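Robots take on cable work at Plernholm assembly plant

November 21, 2018

Workers at the Zultov plant in Plernholm will spend less of their day handling cables by hand under a new arrangement that brings robot arms into the wiring area.

The company, which makes control boxes for pumps and cold rooms, employs 234 people at the site. Of those, 14 work in the wiring area, where short cables are picked up, turned the right way and pushed into place. It is fiddly work and has long been one of the harder jobs in the building to fill.

Zultov said there will be no layoffs tied to the change. All 14 wiring jobs will stay, but the duties attached to them are being rewritten. Staff will set up parts for the arms, check finished units and step in when a cable is dropped or goes in crooked. Two of the positions have been reclassified as cell operator, with a higher hourly rate.

The union local at the plant said it had asked for the no-layoff commitment in writing and received it. It is still in talks with the company over how the rest of the group will be paid once their duties change, and over who gets first pick of the training spots.

Training is being held in a side room off the main floor. Each worker gets 14 hours of paid time, spread over several shifts. The course covers stopping and restarting an arm, teaching it a new position, and clearing a jam safely. Workers who finish can put their names forward for operator shifts.

Some of the wiring staff have said they welcome the break from repetitive hand work, as sore wrists and thumbs are a common complaint in the area. Others told the union they are worried about working alone. Under the old setup, people sat across from each other at long benches. The new layout puts one person at each cell, with the benches moved to the far wall.

The company has agreed to rotate staff every two hours, partly to deal with that concern. Operators will spend part of each shift at the cells and the rest at the inspection tables, where they work in pairs.
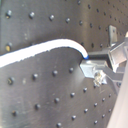

The programming is being handled by Tivow, a small automation firm, which has had staff at the plant since the fall. Tivow said flexible parts such as cables are harder for an arm to deal with than rigid ones, and that the experienced wiring staff had been a big help in showing how they hold a cable before it goes in.

For now the arms will do only the simplest cable, used in the smallest control box. The target is 200 units a shift. Longer cables and bundled wiring will still be done by hand, and Zultov said it has no date for changing that.

The first cell is to start regular production in December on the day shift. The evening shift will keep working by hand until the second cell is ready. The company and the union local are to meet again before then to go over the pay question.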